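Kodden Synod

The Kodden Synod is the governing assembly of the Irkirholm Conference, a Protestant body of 94 congregations. It meets every second July in Irkirholm and takes its name from the Kodden meetinghouse, where its first sessions were held. Between sessions its powers pass to a standing council of five members.

Composition

The synod has two orders, clergy and lay. Each congregation sends one ordained delegate and one lay delegate. A congregation with over 300 enrolled members may send a second lay delegate. Delegates serve for a single session and may be chosen again. Retired clergy may speak but do not vote.

The presiding officer is called the moderator and is elected by both orders voting together. Araceli Moya was the first lay member to hold the office. She was followed by Seung-woo Yang, a pastor from the Masri district.

Procedure

Ordinary business passes by a simple majority of delegates present. Changes to the church order require two-thirds of each order, counted separately, and must then be approved by a majority of the district meetings. A measure that fails in one order is returned to the council and cannot be brought again until the next session.

Elections are by written ballot. If no candidate has a majority after the third ballot, the name with the fewest votes is dropped before each later ballot. The rule was drafted by Chelsea Haworth, then clerk of the synod, and replaced an older practice of drawing lots between the two leading names.

Districts

The conference is divided into three districts: Irkirholm, Masri and Irkeven. Irkeven was formed from the northern part of Masri and has its own ordination board. The other two share one.

Publications

Minutes are printed in the conference quarterly, together with reports from the districts and short notices from member congregations.

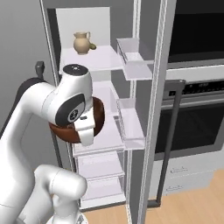

Vol. 41, No. 4 | December 2023 | p. 1012

Pages are numbered continuously across volumes in sets of four, and the minutes are cited by page alone. Hyun-seo Cheon edited the quarterly for three volumes and added the subject index. The present editor is Eun-seong Maeng.

See also
Church order
Moderator (church office)
Irkeven District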